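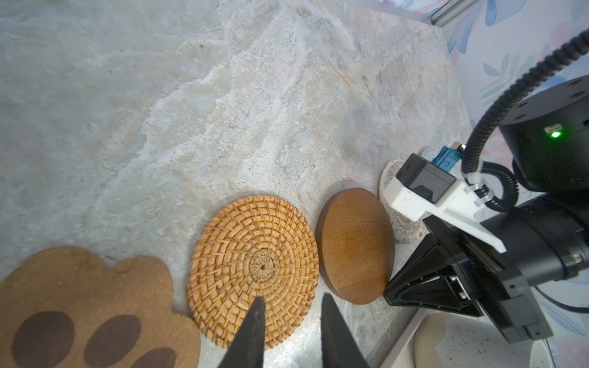 Wrist cameras make my policy worse on the coaster task. Is my ablation wrong?

Posted in Vernodico community help, Manipulation and learning
October 9, 2023

coldsolder

I'm training an imitation policy on a two-arm tabletop rig with one fixed camera and a small camera on each wrist. The task is mugs and coasters: pick up a mug, put it down on a coaster, repeat until each mug has one. The booth has patterned wallpaper on the walls and a marbled worktop. The mugs differ in colour and size, and the coasters differ in shape and material.

I have 600 demonstrations, all teleoperated. I trained the same network with all cameras, then again with the fixed camera only. I expected the first to win easily. The results on the rig:

All cameras: 57 per cent of placements ended with the mug fully on the coaster.
Fixed camera only: better than that on mugs at the back of the worktop, a bit worse at the front.

Grasping is fine with all cameras. The failures are nearly all in placing. The arm lifts the mug, carries it the right way, then hesitates and lets go half on the coaster. Sometimes it goes back to where it picked the mug up.
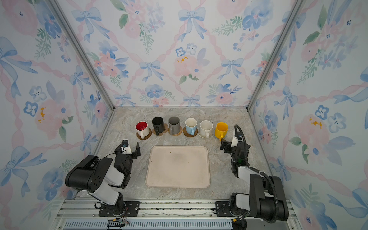 Fixed camera view: mugs on their coasters, with the tray empty in front of them.

Training settings are the defaults from the Likness baseline, apart from a smaller batch because of memory. Images are all resized to the same size before the encoder. The encoder is shared between cameras. I did check the timestamps and the streams line up.

Is it normal for wrist views to hurt placing? And is dropping cameras at training time a fair way to test it, or should I be doing something else? I would like to have this settled before a write-up in December.

marl_and_clay

We had this with cups on saucers. It is quite normal and I don't think your rig is at fault.

Think about what a wrist camera gets when the gripper is close in over a mug. Most of the picture is the inside of the mug and a blurred rim. The coaster you want is a thin strip at one side, if it is in there at all. So for grasping the wrist view is very good, and for placing it can tell the policy very little at the point where it matters. 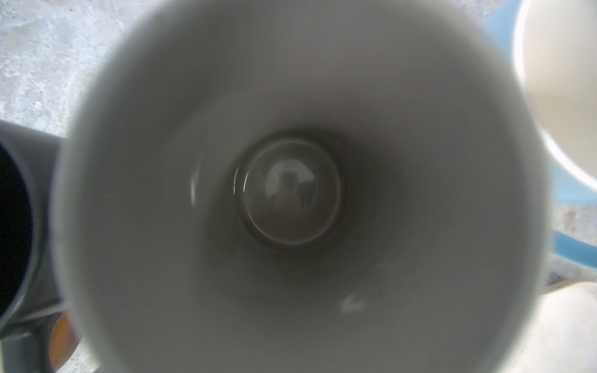 The other half of the trouble is that the policy has learned to trust that view, as it was so useful a few seconds earlier. When it stops being useful there is nothing telling the network to look elsewhere. The going back to the pick-up spot fits with this. One view from right over a mug looks much like another, and the policy may not know which part of the task it is in.

Things that helped us, in the order I would try them:

Stop sharing the encoder. A fixed view of the whole worktop and a close view from the wrist have very little in common. Separate encoders cost memory but you'll see a difference.

Blank out each wrist stream at random during training — whole stretches of a demonstration, so that single missing images don't just get smoothed over. Replace with a learned token and not a black image. Our mugs included a black one and the black images caused confusion.

Give it some history. We used 4 past steps from the fixed camera only. Adding history to the wrist streams made ours worse.

On your second point, I would say no, retraining without the cameras doesn't test what you want. You end up comparing two different policies. Keep the one trained on everything and mask a stream at run time, separately for the reach, the grasp, the carry and the release. If masking the wrist during release makes placing better, you have your answer. You need the random blanking in training first, otherwise a masked stream is something the policy has never met and it will fail for that reason alone.

Also report front and back of the worktop separately. One percentage across the lot is hiding your most interesting result.

Dorance user

just use more demos. 600 isn't a lot for this many mugs

pelham_rig

Agree with the longer reply on most of it. Two additions.

Check how you score a placement. Your coasters aren't all round, and "fully on the coaster" is much stricter for a wide mug than for a narrow one. We measure the distance between the centre of the mug base and the centre of the coaster, and give the spread for each pairing. Some of your 57 may be down to a few hard pairings.

And look at the demonstrations for pauses just before release. People driving the arms tend to stop and check — the policy copies the stop, and without history it can't tell how long it has been waiting. We trimmed the pauses in the Won set and the hesitating mostly went away, though the half-on releases did not. Those only improved with separate encoders.

coldsolder

Thanks both. The pauses are there, I've just been through a batch and they are longer for the mugs at the back. I'll trim those, split the encoders and run the masking test by stage. Will post the numbers in this thread.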